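Teaching > Robotics lab > Handouts

Handout 4: Trying out grippers on the tea table
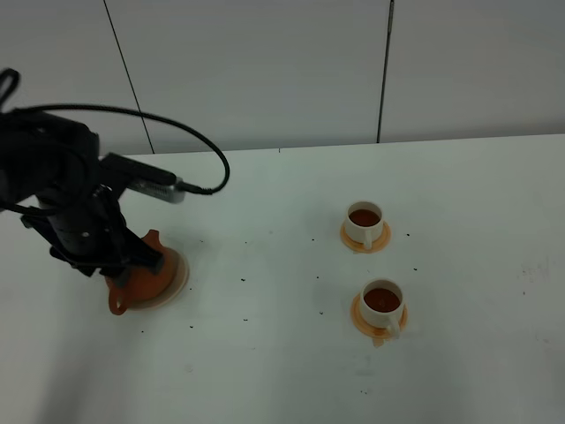 What we're doing this session

Last time I talked at you for far too long about joint angles, so this time you get the arms for nearly the whole session and I'll keep the talking to the first bit. The job is to compare two grippers on the same small set of crockery and come away with numbers you'd be willing to defend in front of the rest of the group.

The two grippers are the Sarow (angular fingers, stiff, closes fast) and the Nullow (softer pads, slower, a bit vague about where its fingertips are). Both fit the same wrist, and both run from the Kovalchuk controller you met in Handout 2. If you've lost Handout 2, the only part you need today is the page about the stop button. Go and read it again anyway!

Why teapots

I get asked this every year. I started out with wooden blocks like everyone else, and blocks are fine for about one afternoon, by which time both grippers are scoring nearly full marks and you've learned that blocks are easy. A teapot has a round body that wants to roll out of the fingers, a knob that's too small to hold properly but looks very tempting, and a handle that might be pointing anywhere. Glossy surfaces also give the camera trouble, as the bright spots move about when the arm does and the software takes them for edges.

Then there's the saucer underneath. If you come in too low, the fingertips touch the saucer before they've closed on anything, and you push the whole lot across the table. Come in too high and you pinch the knob. The useful height is a narrow band between the two, and finding it is most of your first half hour.

Cups of tea are a different sort of problem. Here the grip can be perfectly good and the run still a failure, if you move off too quickly and slop it over the side. I want those two things kept apart in your notes – a column for the grip and a column for the carry.

Setting up

1. Check which gripper is on the wrist and write it at the top of your sheet. Raimo Kiiskinen lost a whole afternoon of results in my first year here by not doing this, and he's told the story against himself so often that I feel free to repeat it.

2. Follow the camera cable from end to end with your finger while the arm is parked. It needs a generous loop, enough for the wrist to turn all the way over without tugging at the plug. Too tight and the picture drops out halfway through a reach. Too much and it hangs down in front of the fingers, and you'll be watching a lovely close-up of cable.

3. Turn the closing force down to 200 on the Kovalchuk panel. The scale goes up to 2000 and you won't need anything like that today. (The units are the controller's own. I've never got a straight answer about what they mean in newtons, and for comparing one run with the next it doesn't matter much.)

4. Run the parked-to-ready move once with the table clear. Then put the crockery out.

5. Load the Gesent logging script and give the session a name with your initials in it. Please don't call it "test". We have a great many called "test".

The runs

Start with the teapot. Put it on its saucer, send the arm to just above it, and stop. Have a proper look from the side before you close anything, crouching down so your eye is level with the table. The camera on the arm looks along the same line as the reach, more or less, and it's poor at telling you how far the fingers still have to go. Your own eyes from the side are much better at that.

Close on the body at 200. If it slips, go up by 70 and try again, and carry on in steps of 70 until you can lift it clear and hold it while you count slowly to ten. Write down every force you tried, including the ones that didn't work. The failures are the interesting part of the sheet and I'd be sad to see only the last row filled in.

Don't go over 1000 with either gripper. I mean it. If you haven't got a lift by then, the force isn't your problem and you should be changing the angle.

Next, turn the pot so the handle points somewhere else and do it all again at the force that worked. Quite often it won't work any more. The Sarow is especially fussy about this, as its fingers like a flat place to press and a teapot has very few to offer. The Nullow minds less, but it sags a little under load, so watch for the pot tipping as it leaves the saucer.

When you move on to the cups, place one behind the other with enough of a gap for the open fingers to get between them. Take the nearer one first. Then try the farther one with the nearer one still in the way, and you'll see why people in this line of work go on about approach paths. Half the groups last May had their gripper heading straight through the front cup to get to the back one, because that's the shortest line and the planner had been told nothing about the obstacle.

For the carry, lift, move sideways by a cup's width, and put it down again. Half speed first. If that goes well, try it at full speed with a cloth in your hand.

What to write down

For each run I'd like the gripper, the object, which way the handle was facing, the closing force, whether the grip held, and whether the carry was clean. Add a line of plain words as well. "Slipped to the left as it lifted" is worth far more to me than a bare cross in a box, and it'll be worth more to you when you come to write this up and can't remember a thing.

If you change anything halfway through (the lights, the speed, where the saucer sits) start a new sheet. I know it's a faff.

Things that usually go wrong

The gripper reports that it's closed when it's got hold of nothing. Both of them do it. The controller only knows that the fingers have stopped moving, and they stop just as happily against each other as against a teapot. Look before you log it.

The camera view goes dark on one side. Most often it's the arm's own shadow falling over the object, and shifting the crockery a hand's width towards the middle of the table sorts it out.

The tabletop gets bits on it. Wipe it down between groups, as the object finder can pick up specks on a white table and offer them to you as very small things to grasp. One group logged three of these as successful lifts. They were good sports about it.

For next time

Bring your sheets, and have a think about which gripper you'd choose if you could only keep one for clearing a tea table. I have my own opinion and I've changed it twice, so don't go looking for hints in the wording above. We'll also have a first go at letting the arm pick its own closing force from the camera picture, and for that you'll need Handout 3 and a bit of patience.

Last updated: May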